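Input Latency and Frame Pacing in Jelum, a Two-Player Side-Scrolling Game
Project report, Interactive Software module
Akinyi Mfaume
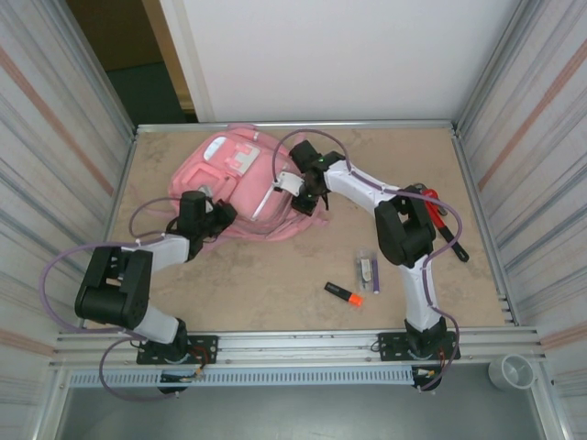 1. Background

Jelum is a 2D side-scrolling brawler for two players on one screen. It was written over two terms on top of Ahonen, a small engine maintained by earlier students in the department. The desktop build ran at a steady frame rate by January. The handheld build did not, and players in the first playtest described the controls as "heavy" in the third level, Pirnalness. This report covers the port to the handheld and the work done to find out where the delay came from.

2. Starting point

Ahonen reads the controllers once per rendered frame, then updates the game state, then draws. On desktop the three steps fit in one display interval. On the handheld, drawing Pirnalness took longer than one interval whenever the rain layer was active, so the next read was pushed back. A button press made just after a read had to wait for the whole slow frame to finish.

The level holds 406 sprites with the rain layer on. Each was submitted as a separate draw call, including sprites outside the visible area.

3. Changes made

Input reading was moved out of the render loop. Controller events are now placed in a queue with a time stamp, and the fixed update step consumes them in order. The update step runs at a constant rate regardless of drawing. If drawing falls behind, a drawn frame is skipped and the state still advances.

Sprites that share a texture sheet are grouped into one batch. The background tiles were repacked so that most of a level uses a single sheet. The tool for this, Rinulbridge, was already in the repository but had not been updated for the current tile format. Fixing the importer took longer than the batching itself.

Sprites outside the camera rectangle are no longer submitted. With this check in place, the opening section of Pirnalness submits 329 sprites. The saving is smaller than expected, as the rain layer covers the full screen and none of it can be dropped.

4. Testing

Each build was played through 5 times with the same recorded input file. The playback file stores button states by update step, so both builds received identical input. A run was marked as failed if the final position of either character differed from the desktop run.

The old build failed on every run. The new build matched on all of them. The first version of the queue lost events when both players pressed a button in the same step; the buffer held one entry and was changed to hold one per controller.

5. Remaining problems

Audio is still tied to the render loop, and hit sounds play late when a frame is skipped. Pausing during a level transition leaves old events in the queue, which are then applied when play resumes. Clearing the queue on pause fixes this but also drops a held direction, so the character stops until the stick is moved again. The current build keeps the first behavior.

Wireless controllers were not tested. All runs used the attached pair.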